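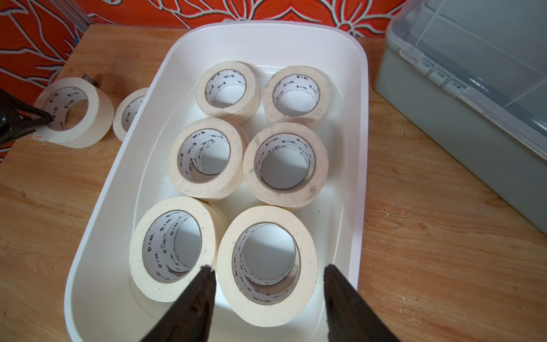

Six rolls of masking tape in their tray.

Well, friends, after 5 years of saying I would, I finally started painting the hallway, and I have so many thoughts about it (get yourself a coffee, this will be a long thread!)

First, the color. I brought home 2 little sample pots, Jikari and Bristcombe, and I painted squares of both by the front door and then walked past them for all of March, changing my mind every single morning. 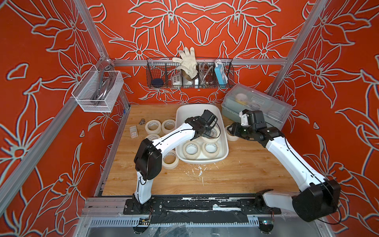 Big pale flowers on red-orange. I do love a loud wallpaper!

My aunt Akua Ansah voted for Jikari over the phone without seeing either one, and she was right, as usual. It's a soft gray green and it goes almost blue by suppertime.
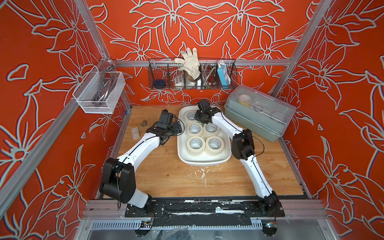

Next, the trim. Please wash your baseboards before you paint them. I skipped that in the bedroom a while back and I'm still finding cat hair in the finish.

Pull your tape while the paint is a little soft, too, and go slowly, slower than you'd like.

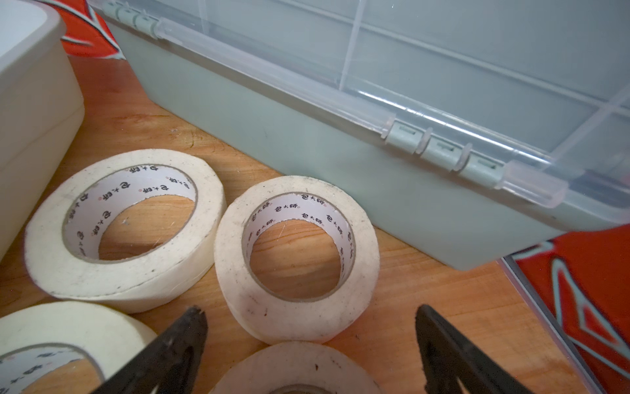
Second coat goes on tomorrow after church, and then I get to argue with myself about the ceiling. Tell me what color your hallway is, I really do want to know!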